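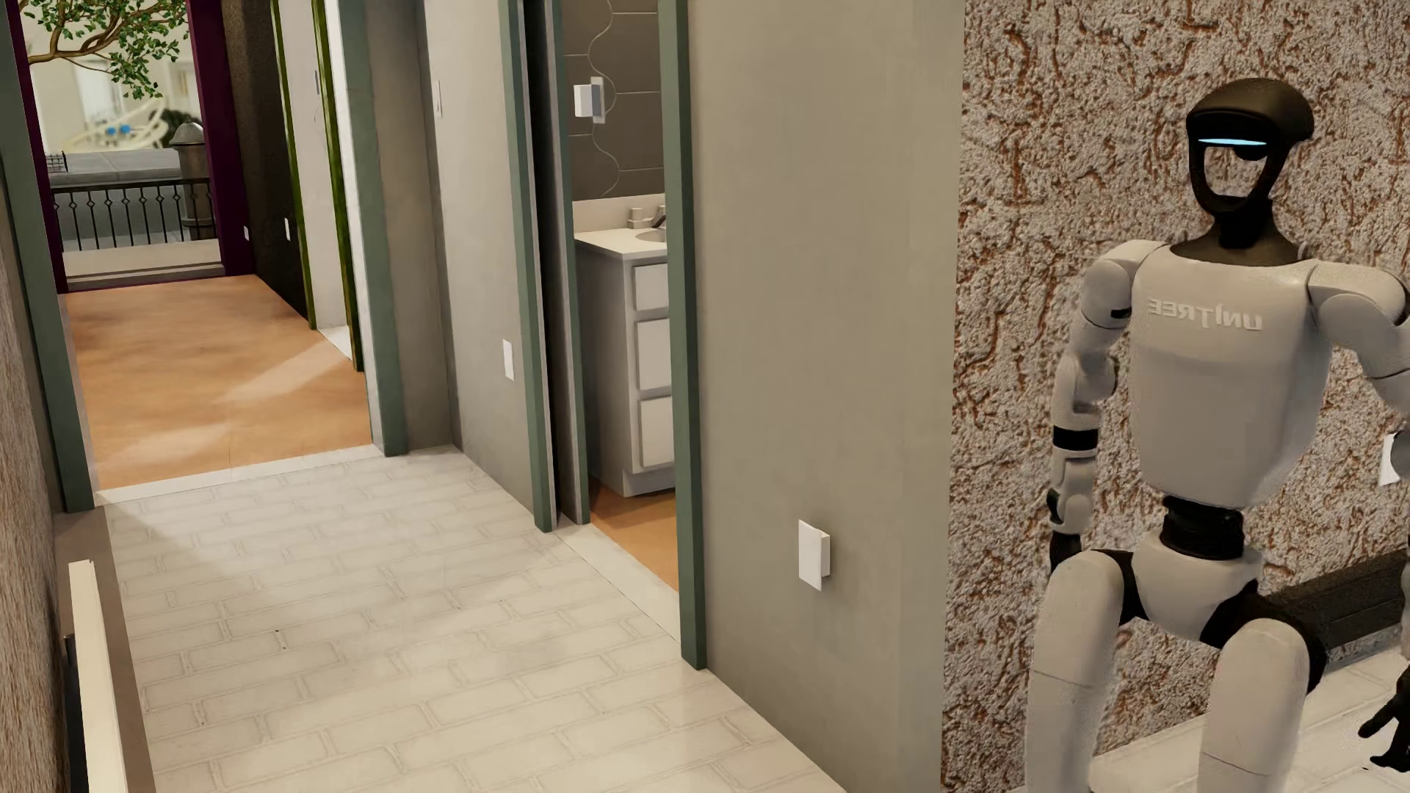

Print this page | E-mail this page

Recording Remote Demonstrations in the Simulated Residence

Last updated December 15, 2019

This guide explains how to record a task demonstration for a humanoid robot by remote control in the Putar simulated residence. It applies to all operators who hold a Tuvier workstation account. Operators who teach by hand guidance on the physical arms should consult the separate Noiphan bench guide, as the safety steps differ.

Before You Begin

Confirm that the workstation has been assigned to you for the full session. A demonstration set interrupted by a change of operator must be recorded again from the first take.

You will need the headset, both hand controllers, the foot pedal, and the task card. Read the task card in full before putting on the headset. The card gives the starting room, the goal, and the conditions under which a take is accepted. Do not rely on memory of an earlier version of the same card. Several household cards were revised in May, and the goal positions changed.

Clear the floor around your chair. Operators who prefer to stand may do so, but must remain in one posture for the whole set. Changing posture alters the reach of the controllers and produces uneven arm paths.

Starting the Session

1. Log in and open the Putar launcher. Select "Residence," then "Single operator."

2. Enter the task number from the card. For the hallway exercise used in this guide, the number is 458.

3. Wait for the status line to read "Scene ready." Loading may take almost 200 seconds on the older workstations. Do not press the pedal during this time.

4. Put on the headset and hold both controllers at waist height with the elbows bent.

5. Press and release the pedal once. The robot will take up the neutral stance, and control of the arms will pass to you.

If the arms jump when control passes, release both triggers, return to step 4, and repeat. A jump at the start of a take is recorded along with everything else and will cause the take to be rejected.

Calibrating the Arms

Calibration is required at the start of each session and after any break. Extend both arms forward until the on-screen markers turn solid, then lower them slowly to your sides. Open and close each hand. The robot's hands should follow without visible delay. If one hand lags, replace the batteries in that controller before continuing.

Check the reach limit next. Move one arm outward until resistance is felt in the controller. This is the end of the permitted range. Pushing past it does not damage anything in simulation, but it teaches a motion that the physical machine cannot perform.

Recording a Demonstration

The hallway exercise asks the operator to guide the robot along the hall, stop at the bathroom doorway, turn to face the vanity, and place one open hand on the countertop.

Press the left thumb button to begin recording. Walk the robot forward with the left stick, using light and steady pressure. Keep both arms close to the body until the robot has passed the door jamb. Contact with a jamb ends the take.

Stop before turning. Operators new to the system often turn while still moving, and the resulting path is difficult for the training software to use. Once the robot is facing the vanity, raise the chosen arm, extend it over the countertop, and lower the open hand until contact is shown on the display. Hold that position until the tone sounds. Then press the left thumb button again to end the recording.

A complete set consists of eight accepted takes. Vary the starting position slightly between takes, as directed on the card. Do not vary the order of the steps.

Reviewing and Submitting

Play back each take at normal speed before submitting it. Reject any take in which:

- the robot touches a wall, jamb, or fixture not named on the card
- the hand closes before the tone
- the operator paused to adjust the headset
- the image froze or skipped

Accepted takes are sent to the Umisier archive through the "Submit set" command. Enter your operator number and leave the comment field blank unless a fault occurred. Faults should be described in one or two plain sentences.

Error 907 means that the archive did not receive the whole set. Keep the session open and submit again. Closing the launcher at this point deletes the local copy.

Rest Periods

Operators must remove the headset between sets. Anyone who experiences dizziness, eye strain, or nausea should stop at once and notify the session supervisor. An unfinished set may be abandoned without penalty to the operator's record.

Ending the Session

Press and hold the pedal until the robot returns to the neutral stance and the display goes dark. Wipe the headset and controllers with the cloths provided, place the controllers on the charging stand, and log out of the workstation.

Print this page | E-mail this page

This site uses cookies to remember your settings and to measure use of its pages. By continuing to browse, you agree to our use of cookies. Accept | Cookie settings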